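Home | Methods | Tutorials | Data | People

This site uses cookies to remember your reading preferences. Accept | Settings

Estimating grasp height on curved bottles from a wrist camera

This tutorial covers the height estimation step of the Tavano grasping pipeline. It assumes you have already calibrated the wrist camera against the gripper and can replay a recorded episode with Benis. If not, do the calibration tutorial first.

The problem

A parallel gripper closing on a straight cylinder has the same contact width at every height. A bottle with a waist does not. If the fingers close above the waist, the pads meet a surface that slopes outward toward the shoulder, and the bottle can tip when the arm lifts. We want the height of the grasp relative to the neck, taken from one frame after closing, with no depth sensor.

Step 1. Select the frame

Open the episode in Benis and go to the first frame in which the finger command has been constant for 5 control ticks. Earlier frames show pad motion and will bias the width measurement. Export the frame at full resolution. Do not use the preview export, which resamples the picture and softens the neck edge.

Step 2. Fix the gripper reference

The finger pads and the pivot bolts of the linkages stay in view during a grasp. Mark the bolt centers by hand on the first frame of a new camera mount and store them as the reference. Their pixel positions depend on the opening width, so the reference file must hold one entry for each width you intend to use. 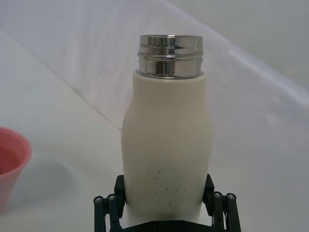 FLISTHORPE, March

The white bottle with the steel neck is a useful first case. The neck is bare metal with raised threads and no cap, and the seam where it meets the shoulder gives a clean horizontal edge. The body is narrower near the middle. The fingers hold it near the base, so the waist and the shoulder are both unobstructed.

Step 3. Find the neck seam

Run the edge detector on a vertical strip centered on the bottle axis. Take the lowest strong horizontal edge in the neck region. The threads also produce strong edges, and highlights on polished metal can split one thread into two responses. Mask everything above the lowest thread before fitting.

Step 4. Fit the profile

Trace the left and right contours from the seam down to the top of the pads. Fit each side separately with a smoothing spline. A white body against white cloth has low contrast, and folds in the cloth may be picked up as contour points where they meet the bottle. Reject any point whose gradient direction differs from its neighbors by more than 57 degrees. Small dark specks on the body can be ignored, as they lie inside the contour, but a mark on the edge itself should be masked by hand.

Step 5. Compute the height

The waist is the minimum of the fitted width. Measure the distance from the seam to the waist and from the seam to the pad line, both along the axis, and take the ratio. A value above 1 means the pads are below the waist. Correct for perspective with the camera matrix before comparing values across episodes.

Result

We ran the procedure on 3399 frames from closed grasps. Failures fell into 2 groups: seam edges lost in glare, and contours pulled sideways by cloth folds. The Vasiliauskas filter removes most of the second group. We have no good fix for the first and currently drop those frames.

Questions about the reference file format go to Tarmo Dambrauskienė.

Contact | Copyright Tavano | Back to top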